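Dokumentation > Simulationsumgebung > Einrichtung > Kapitel 4

Seite drucken | Seite per E-Mail senden

4 Szenario Kreuzung: Kamera, Segmentierung und Querungsplaner einrichten

Gilt für Plultilcombe ab Build 2930. Stand: Mittwoch, 12. Dezember 2018 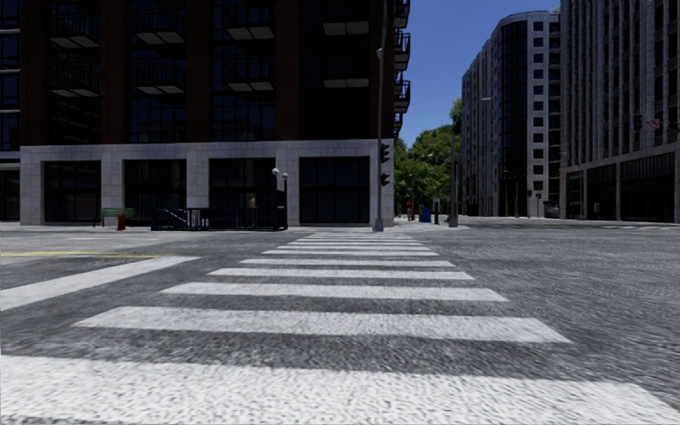
Abb. 4-1: Startansicht der Karte »Erham« am Fußgängerüberweg, Straßenverkehr deaktiviert

In diesem Kapitel wird der Simulator Plultilcombe mit dem Wahrnehmungsmodul Cokonberg und dem Bewegungsplaner James verbunden. Am Ende läuft eine Querungsfahrt auf der Karte »Erham«, bei der der simulierte Gehwegroboter den Überweg erkennt, eine Freigabe anfordert und auf der anderen Straßenseite anhält.

Voraussetzungen:

– Plultilcombe ist nach Kapitel 2 installiert, der Lizenzdienst läuft.
– Das Kartenpaket »Erham« liegt im Verzeichnis karten/erham.
– Cokonberg und James sind auf demselben Rechner oder im selben Netzsegment erreichbar.
– Die Grafikkarte erfüllt die Mindestanforderungen aus Abschnitt 1.3.

Hinweis: Bei einer Aktualisierung von einem Build vor August muss das Kartenpaket neu entpackt werden. Alte Kartendateien werden zwar geladen, enthalten aber keine Klassenkennungen für Straßenmarkierungen. Die Segmentierung liefert dann für den gesamten Überweg die Klasse »Fahrbahn«.

4.1 Karte laden und Startpose setzen

1. Simulator beenden, falls er noch läuft.

2. Die Datei szenario.cfg aus dem Ordner vorlagen/kreuzung in das Projektverzeichnis kopieren. Die Vorlage selbst nicht ändern, sie wird bei jeder Aktualisierung überschrieben.

3. Folgende Einträge prüfen:

karte = erham
startpose = ueberweg_sued
fahrzeuge = aus
fussgaenger = szenario
tageszeit = mittag
wetter = klar

4. Simulator mit dem Befehl plult start --projekt . aufrufen und warten, bis in der Statuszeile »Karte bereit« erscheint. Der erste Start dauert länger, weil die Texturen in den Zwischenspeicher geschrieben werden.

5. Die Kameraansicht mit F5 öffnen und mit Abb. 4-1 vergleichen. Die breiten weißen Streifen müssen im Vordergrund liegen und zur gegenüberliegenden Ecke hin schmaler werden. Auf der anderen Seite steht der Ampelmast mit zwei übereinander angebrachten Signalgebern.

6. Stimmt die Blickrichtung nicht, im Menü Pose > Ausrichten den Gierwinkel anpassen und mit Pose > Übernehmen speichern.

Hinweis: »fahrzeuge = aus« entfernt nur den fließenden Verkehr. Abgestellte Fahrzeuge gehören zur Karte und bleiben erhalten. Sie erscheinen in der Segmentierung als statisches Hindernis.

4.2 Kamera konfigurieren

Der Simulator gibt für jede Kamera drei Datenströme aus: Farbbild, Tiefenbild und Klassenbild. Alle drei tragen denselben Zeitstempel. Die Zuordnung in Cokonberg erfolgt ausschließlich über diesen Zeitstempel, die Reihenfolge des Eintreffens spielt keine Rolle.

1. Im Menü Sensoren > Neu den Typ »Kamera, Front« wählen.

2. Als Bildrate 60 Bilder pro Sekunde eintragen. Niedrigere Werte sind zulässig, müssen dann aber auch in Cokonberg unter eingang.rate geändert werden.

3. Unter Ausgabe alle drei Ströme aktivieren.

4. Belichtung auf »fest« stellen. Die automatische Belichtung ist für Aufnahmen mit wechselnder Tageszeit vorgesehen und erschwert den Vergleich zwischen zwei Läufen.

5. Körnung der Fahrbahntextur auf »hoch« lassen. Mit der Einstellung »glatt« werden Asphalt und Markierung ohne Struktur dargestellt, und die Erkennung fällt besser aus als unter realen Bedingungen.

6. Auf Speichern klicken und den Sensor mit der Schaltfläche Test prüfen. Die Anzeige muss für alle drei Ströme grün sein.

Vorsicht: Die Kamerakalibrierung nicht von Hand in der Datei sensoren.cfg ändern, während der Simulator läuft. Die Datei wird beim Beenden neu geschrieben, Änderungen gehen ohne Rückfrage verloren.

4.3 Wahrnehmungsmodul verbinden

1. In Cokonberg ein neues Profil anlegen und als Quelle »Plultilcombe« wählen.

2. Rechneradresse und Port eintragen. Bei Betrieb auf demselben Rechner genügt localhost mit dem Standardport.

3. Die Klassentabelle erham_klassen.tab laden. Sie enthält 11 Klassen:

Fahrbahn
Gehweg
Überweg
Linie weiß
Linie gelb
Gebäude
Vegetation
Mast und Signal
Stadtmobiliar
Person
Fahrzeug

4. Profil aktivieren. Im Vorschaufenster wird das Kamerabild mit den Klassenfarben überlagert.

5. Prüfen, ob die Streifen im Vordergrund durchgehend als »Überweg« eingefärbt sind. Einzelne Löcher am Rand der Streifen sind durch die raue Oberfläche bedingt und werden im nächsten Schritt geschlossen.

6. Unter Nachbearbeitung den Filter »Flächen schließen« einschalten, Stufe 2. Höhere Stufen verbinden die weiter entfernten Streifen zu einer geschlossenen Fläche. Für die Planung ist das unkritisch, die Streifenzählung im Protokoll wird dann aber falsch.

Hinweis: Die schräge weiße Linie links neben dem Überweg muss die Klasse »Linie weiß« erhalten. Wird sie dem Überweg zugeschlagen, verschiebt sich der berechnete Korridor nach links auf die Fahrbahn. In diesem Fall den Parameter richtung.toleranz schrittweise verkleinern, bis die Linie getrennt ausgewiesen wird.

Hinweis: Kleine Objekte auf der gegenüberliegenden Seite können zwischen »Stadtmobiliar« und »Person« wechseln. Betroffen sind vor allem Personen vor dunklen Schaufenstern und kleine rote Objekte am Bordstein. Die Schwelle person.min_pixel sollte deshalb nicht erhöht werden, auch wenn dadurch einzelne Fehlmeldungen entstehen. James behandelt eine fälschlich erkannte Person als Hindernis und wartet. Eine übersehene Person wird nicht berücksichtigt.

4.4 Querungsplaner einrichten

James erhält von Cokonberg den Korridor, die Hindernisliste und den Signalzustand. Daraus wird eine Bahn vom Bordstein bis zum Zielpunkt berechnet.

1. In James das Modul »Querung« aktivieren.

2. Den Zielpunkt auf der Karte setzen. Er muss auf dem Gehweg liegen, mit seitlichem Abstand zum Ampelmast. Ein Zielpunkt direkt am Mast wird mit der Meldung Q-07 abgelehnt.

3. Den Korridor auf »nur Überweg« stellen. Die Einstellung »Überweg mit Rand« erlaubt ein Ausweichen auf den Asphalt neben den Streifen und ist nur für Versuche ohne Fahrzeuge freigegeben.

4. Als Signalquelle »Simulator« wählen. Die Signalzustände kommen damit direkt aus der Karte und werden nicht aus dem Kamerabild abgeleitet. An dieser Kreuzung sind die beiden Signalgeber am Mast zur Seite gerichtet, eine optische Erkennung aus der Startpose liefert den Zustand »unbekannt«.

5. Verhalten bei »unbekannt« auf »warten« stellen.

6. Konfiguration mit james pruefen kontrollieren. Die Ausgabe muss mit »0 Fehler« enden. Warnungen zur Bordsteinhöhe können auf der Karte »Erham« übergangen werden.

Vorsicht: Die Einstellung »bei unbekannt fahren« darf nicht in Profile übernommen werden, die später auf einem realen Fahrzeug laufen. Der Export in ein Fahrzeugprofil prüft diesen Eintrag nicht.

4.5 Probelauf

1. Alle drei Programme starten, Reihenfolge: Plultilcombe, Cokonberg, James.

2. In James auf Bereit klicken. Die Statusanzeige wechselt von grau auf gelb.

3. Im Simulator mit Szenario > Signal > Freigabe das Fußgängersignal umschalten. James berechnet die Bahn und zeigt sie als Linie über dem Überweg an.

4. Auf Start klicken und die Fahrt bis zum Zielpunkt beobachten.

5. Während einer zweiten Fahrt mit Szenario > Person einsetzen ein Hindernis auf den Überweg setzen. Der Roboter muss anhalten und nach dem Entfernen der Person selbstständig weiterfahren.

6. Protokoll mit Datei > Lauf sichern ablegen. Gespeichert werden Bahn, Hindernisliste, Signalzustände und die Klassenbilder. Farbbilder werden nur gesichert, wenn das Feld »mit Kamera« angekreuzt ist – der Speicherbedarf steigt dann erheblich.

Der Probelauf gilt als bestanden, wenn beide Fahrten ohne Eingriff enden und das Protokoll keinen Eintrag der Stufe »Abbruch« enthält. Erst danach unter Kapitel 5 mit aktivem Fahrzeugverkehr weiterarbeiten.

4.6 Meldungen und Abhilfe

Q-03 Kein Korridor gefunden
Startpose prüfen (4.1, Schritt 5). Klassentabelle neu laden.

Q-07 Zielpunkt nicht zulässig
Zielpunkt vom Mast oder Bordstein wegrücken.

Q-12 Zeitstempel passen nicht zusammen
Bildrate in Plultilcombe und Cokonberg angleichen. Bei Betrieb auf zwei Rechnern die Uhren abgleichen.

Q-15 Signalzustand unbekannt
Signalquelle prüfen (4.4, Schritt 4).

C-21 Klasse fehlt in Tabelle
Das Kartenpaket stammt aus einem älteren Build. Paket neu entpacken und den Zwischenspeicher mit plult cache leeren.

Bleibt eine Meldung nach einem Neustart bestehen, den Ordner protokoll zusammen mit szenario.cfg und sensoren.cfg sichern. Die Schritte zum Erstellen eines Supportpakets stehen in Anhang B.

Seite drucken | Seite per E-Mail senden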